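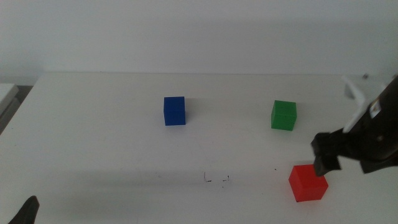

Delali Fiadzo
Robotics club helper, member since December

Arm knocks the red cube instead of picking it up, help please!

Posted August 3, 2020

Hi all, I help out with a school robotics club and our summer project is cube sorting with two arms on one table. Blue, green and red, each into its own tray once we get that far (we haven't got that far). The blue and green ones at the back are fine, the kids have had those picked up loads of times. The red one is driving us up the wall! We put it nearest the front, under the right arm, and the gripper comes in at a slant and gets to the corner of the cube when we want it over the middle. Then it closes and the cube gets shoved along the table.

The controller is a Pellico and we're using the Swai software that came with it. Saved position for red has the base at 478 and the wrist at 334. I've tried nudging the base by 2 at a time and it gets better, then the next run it's off again. The kids show this to their parents soon and I'd love it to work at least once. Is it our numbers or is something loose?

Gurkis

If it's better and then worse with the same numbers, it isn't your numbers. Check the screw that holds the gripper to the wrist. Ours worked itself slack every few sessions and we wasted ages retyping positions. Hold the arm still with the power on and wiggle the gripper gently with your fingers. Any play at all, tighten it, then save the red position again from scratch.

Also, do you have a mark for where the cube goes? We had children putting it back by eye and swearing blind it was the same spot. A bit of masking tape in an L shape sorted that out, you just push the cube into the corner of the L.

One more thing, add a stop point straight above the cube before you go down. If the arm travels from its rest position directly to the cube it comes in sideways and any small error turns into a bump. Up high first, then over, then down slowly. In Swai you can copy the red position, raise the shoulder and put the copy in front of it.

Brarnier

had this, bought a new arm. same problem with the new arm lol. what fixed it was homing it every time you switch on, my counter was showing 2,673 when it should have been at zero

Delali Fiadzo

Thank you both! No tape mark, so guilty as charged there, and I'd never thought of a stop point above. Will try the screw first and then get the kids to add the extra step themselves. Brarnier, which menu is the counter in? I can't find it on ours.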